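Progress Report to the Fornanell Fund
Tislow Building, Upstairs Workroom: Ceiling, Walls and Cabling
Reporting period: through the end of May

1. Where the work stands

The ceiling is finished, the walls are painted, and the power and data cabling is in and tested. The room went back into daily use on a Monday, one week later than the schedule in our application. Two items are still open: the cable storage along the long wall and the dimmer for the overhead lighting. Both are covered below.

The grant paid for materials and for the electrical contractor. Painting, patching and moving furniture were done by our own staff, as agreed.

2. Ceiling

The old ceiling was stained in the corner by the stairwell and sagged along one side. We took it down in two stages so that half the room could stay open. Behind it we found an abandoned heating duct that was not on any drawing. It was empty and held up by wire, and it had to come out before the new grid could be hung. That cost us three working days and one extra trip to the dump.

The new ceiling covers 264 square feet. The panels came from Tirkov, in the plain off-white finish we listed in the application. One carton arrived with crushed corners. Tirkov replaced it free of charge, but the replacement took a week and we left that bay open in the meantime.

The overhead lighting is much more even than before. The old tubes left a dark strip down the middle of the room, right where the main benches stand, and people had gotten used to dragging floor lamps over to it. The floor lamps are now in the basement and can be given away.

The lights are very bright at full power. We had planned on a wall dimmer, and the one delivered does not work with the fixtures. It made them flicker at the lower settings. It has been sent back and the lights are on a plain switch for now. Staff who work late have asked for the dimmer to be treated as a priority, and we agree with them.

3. Walls

All four walls were patched, primed and given two coats of a light matte paint. The plaster under the window was softer than it looked – we ended up cutting out a section and putting in drywall. The patch is flat, but the joint can still be felt with a hand at the left end. We do not plan to redo it.

The old pegboard was not put back. It had been screwed straight into the plaster and had pulled loose in several places. Anything hung on the walls from now on goes on rails fixed to the studs, and the stud positions are marked on a drawing taped inside the closet door. Please keep that drawing there. The last one was lost.

4. Power and data

Karagiannis Electric did the wiring. They added eight outlets, put the room on its own circuits, and ran new data lines back to the closet. Their work passed inspection the first time. The inspector asked for a clearer label on one breaker, which was done the same afternoon.

The position of two outlets was changed during the work. The plan had them at floor level behind the benches, and it made more sense to raise them above bench height where they can be reached without crawling. The change did not affect the price.

Extension cords were the main complaint in last year's staff survey. There are still some in use, but none of them cross the doorway now.

5. Cable storage (open)

Loose cable remains the untidiest part of the room. Power leads, network cables and odds and ends of all lengths used to live in one deep bin, and finding anything meant emptying it onto the floor. We sorted the bin in May. A good part of what was in it was damaged or fit nothing we own, and went to electronics recycling.

The rest has been coiled and tied. We bought 50 wall hooks for it, with hook-and-loop straps to match, and the hooks will go on a rail along the long wall. Black cable is hard to tell apart once it is hanging up, so each coil will get a colored tag for its length. The tags are on hand. The rail is back-ordered, and the coils are in boxes under the benches until it comes.

We also looked at overhead cable trays and decided against them for this phase. The new grid is not rated for the load, and hanging the trays from the joists would mean opening the ceiling again.

6. Budget

We are within the grant. The duct removal and the drywall under the window were not in the original figures and used up most of the contingency line. Paint and supplies came in lower than planned. After all invoices received so far, $2,000 remains, and it is set aside for the rail, the replacement dimmer and the electrician's return visit to fit it. We are not asking for any added funds.

Copies of the invoices from Tirkov and Karagiannis Electric are attached to the financial form, along with the inspection slip.

7. Effects on use of the room

The room was closed completely for four days, two fewer than we had warned people about. The rest of the time one half was usable. Dust was worse than expected in the hallway, and the plastic sheeting at the door should have gone up a day earlier than it did.

Noise is lower with the new panels. We did not measure this, but phone calls can now be taken at the far end without stepping out.

8. Next steps

– Fit the rail and hooks and hang the tagged coils.
– Order a dimmer from the fixture maker's approved list and book the electrician.
– Touch up the paint around the raised outlets.
– Clear the floor lamps from the basement.

A short closing report will follow once the dimmer is in.
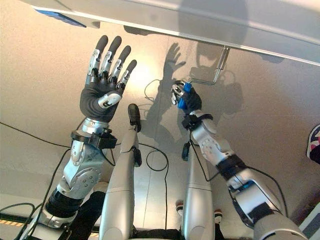
Can more weight be hung from the new ceiling later on, such as trays or extra lights?

The grid is rated only for the panels and the fixtures already in it. Anything heavier has to be hung from the joists, and that would need a separate quote.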